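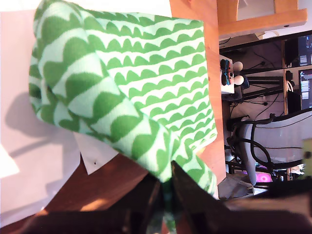

二本指グリッパーで緑と白の柄布をつまんだところ

# 布をつかむ作業のこつ:グリッパー・カメラ・制御器の試し方

2019年8月19日

本ページは、卓上アームで布類を扱う際の部品選定と調整の要点をまとめたものである。対象は、家庭用の布巾、手ぬぐい、薄手のクロスなど、形の定まらない品を扱う作業台とする。箱や瓶を対象とする場合の把持力の決め方は別ページに記載しているため、そちらを参照されたい。

比較に用いたのは、Plalteckの二指グリッパー、Ukentの二指グリッパー、Henríquezの手首カメラ用取付金具、Livevskaの制御器である。いずれも当工房で購入し、同じ作業台で使用した。貸与品は含まない。

## 1. 指先の形状

布の把持では、指先の幅がそのまま作業のしやすさに影響する。先細の指は、折り目の縁や、わずかに持ち上がったしわに差し込みやすい。一方で接触面が小さく、厚く重なった部分をつかんだまま持ち上げると、布が指の間で回ることがある。

- 一枚だけをつまむ作業には、先細の指を用いる。
- 二つ折り以上の束を運ぶ作業には、幅の広い指を用いる。
- 両方を行う場合は先細の指を基本とし、先端に薄いシリコーンシートを貼る。

シートは指先の角を少し越える長さに切り、余りを外側へ折り返して固定する。内側で切りそろえると、数日のうちに端からめくれてくる。貼付の前に指先をアルコールで拭き、十分に乾かすこと。両面テープは布用ではなく樹脂用を選ぶ。

Plalteckの指は付属ねじで交換でき、工具は六角レンチのみで足りる。Ukentの指は根元の樹脂カバーを外す必要があり、爪を折りやすい。カバーは必ず下側の爪から外す。

## 2. 把持力と開き幅

布は強く握るほど確実に持てると考えられがちであるが、当工房では中程度の力で良好な結果を得ている。強く握ると、閉じる瞬間に布が指の外へ押し出される。

調整は次の順で行う。

1. 指を全閉にし、左右の先端がそろっていることを目視で確認する。
2. 把持力を最小に設定し、布巾を一枚つまむ。
3. 布巾を手で軽く引き、抜ける場合は設定を一段上げる。
4. 抜けなくなった段を記録し、そこからさらに一段上げて使用値とする。

開き幅は、必要以上に広げないほうがよい。全開のまま布へ近づけると、隣の折り目まで巻き込む。Ukentは全開位置から閉じ始める設定が初期値であるため、使用前に変更しておくこと。

閉じる速度も見直す。初期値のままでは、どちらの製品も速すぎた。当工房では閉じ切るまでの時間を約2秒とし、以後この値を標準としている。

## 3. つかむ位置

柄のある布は、無地の布よりも位置の確認が容易である。横に並ぶ柄であれば、柄の傾きから布のねじれを読み取ることができる。練習用の布を新たに用意する場合は、細かい柄が規則的に繰り返すものを勧める。

- 角をつまむときは、角の先端から指一本分だけ内側を狙う。
- 中央をつまむときは、あらかじめ手で小さな山を作っておく。
- 縫い目の上は避ける。厚みの差により片側の指だけが当たる。
- 洗濯表示のタグは、試験の前に切り取る。

洗いたての布と、数回使用した布とでは滑り方が異なる。比較試験では同じ布を通して使い、途中で交換しない。のり付けされた新品の布は、一度水洗いをしてから用いる。

## 4. 手首カメラの取付け

手首に取り付けたカメラでは、指先と布が近距離に入る。焦点を指先に合わせると奥の布がぼけ、布に合わせると指先がぼける。布を扱う場合は、布の側に合わせるほうが扱いやすい。指先の位置は毎回同じであり、多少ぼけていても判断に支障はない。

Henríquezの金具は、角度を無段階で変えられる反面、締付けが甘いと作業中に少しずつ下を向く。角度を決めたら、金具の側面に油性ペンで合い印を付ける。一日の始めに印のずれを確認すれば、再調整の手間が省ける。

配線は手首を一回転させても突っ張らない長さとし、結束は二か所にとどめる。肘の内側で束ねると、曲げたときに被覆が傷む。

## 5. 照明と作業面

白い紙や白いシートを作業面に敷くと、布の輪郭は見やすくなる。ただし窓や卓上灯の光が直接当たると、その部分が白く飛び、布の縁と区別がつかなくなる。次の点に留意する。

- 卓上灯は作業面の真上を避け、斜め後方に置く。
- 露出は自動にせず、布を置いた状態で固定する。
- 敷物は艶のない生成りまたは薄い灰色とする。
- 西日の入る部屋では、午後の試験前に露出を確認し直す。

敷物の角が浮いていると、指が布と一緒に敷物までつまむ。四隅は養生テープで留め、テープの端も浮かせない。木の天板に強い粘着テープを使うと塗膜を傷めるため、弱粘着のものを選ぶ。

## 6. 制御器の設定

Livevskaの制御器は、動作の記録と再生を一台で行える。操作画面の項目が多いため、当工房では使用する項目を紙に書き出し、制御器の横に貼っている。

初回に確認する項目は以下のとおりである。

| 項目 | 初期値 | 当工房の設定 |
|---|---|---|
| 閉じる速度 | 高 | 低 |
| 力の上限 | 上限なし | 使用値の一段上 |
| 接触時の停止 | 無効 | 有効 |
| 記録の保存先 | 本体 | 外部メモリ |

接触時の停止を有効にすると、指が天板に触れた時点で動作が止まる。感度を上げすぎると布に触れただけで停止するので、布を置いた状態で調整する。

記録は本体にも保存できるが、400件を超えたところで一覧の表示が著しく遅くなった。外部メモリへ移し、布の種類ごとに分けて保管することを勧める。

## 7. 比較の進め方

部品を比較するときは、一度に一つだけを替える。グリッパーとカメラの角度を同時に替えると、差の原因が判別できない。

当工房では、各グリッパーにつき同じ布を100回ずつつまみ、持ち上げて隣の位置へ置く作業を行った。薄い布巾ではPlalteckが安定し、厚手のタオルではUkentが扱いやすかった。手ぬぐいについては明確な差が認められなかった。布を置く際の離れのよさはPlalteckが上である。Ukentは、シートを貼った状態で布の端が指に残ることがあった。

記録用紙には、成否のほかに、失敗の種類を短く書き添える。「滑り」「二枚取り」「敷物ごと」「空振り」の四語を決めておけば、後の集計が容易になる。

## 8. 手入れと保管

指先には繊維くずがたまる。作業後に乾いた刷毛で払い、シートの表面は固く絞った布で拭く。可動部に油を差す場合は、必ず指を外してから行う。油が布に付いた場合、その布は以後の試験に用いない。

交換用シートは、1,990円の徳用品を購入し、指の幅に合わせて切り分けている。切り分けたものは台紙から剥がさず、封のできる袋で保管する。

電源を切る前に、指を半開きの位置へ戻す。全閉のまま長く置くと、シートに跡が残り、次回の把持位置がずれる。

指の交換、清掃、配線の見直しは、電源を切り、アームが完全に停止していることを確認したうえで行うこと。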